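Trallgate wire cup stand, dark wood base
Item 1372

I've been selling bits and bobs for coffee corners since I had a stall with Wulan Chin, and this is the one I get the most emails about, so it finally has a proper page!

It's a simple thing. Black wire loops, round dark brown base, and your paper cups sit upside down inside so the rims stay clean. You lift one off and the rest stay put. I've had a pair at home since August (one by the kettle, one that wanders about the house) and I still like the look of them, which I can't say for everything I stock.

We do it as a single or as a set of 2. Go for the set if you use more than one size of cup, it saves a lot of muttering in the morning. Sneha Pant bought 3 sets for the tea room at Piltitier and tells me the wire wipes down with a damp cloth and nothing else. Please don't put the base in the dishwasher. I did, and it went a horrid grey.

I think they look nicest on a pale table. 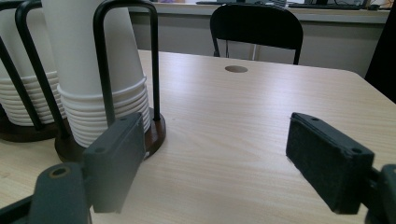
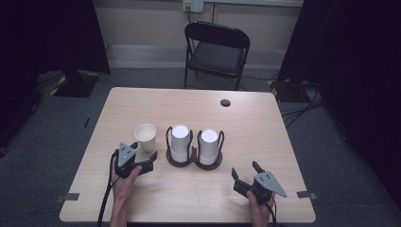
Cups aren't included, I'm afraid, but I keep plain white ones in sleeves of 24 and they go in nicely. If you already buy the Petridis cups, those fit too. The fat double-walled sort is a squeeze, so send me the width across the rim before you order and I'll check it against the one on my shelf.

Orders are packed in the Trutum boxes with the base wrapped separately. Keep the box until you've had a good look at it, and if the wire has got bent on the way, drop me a line and I'll swap it.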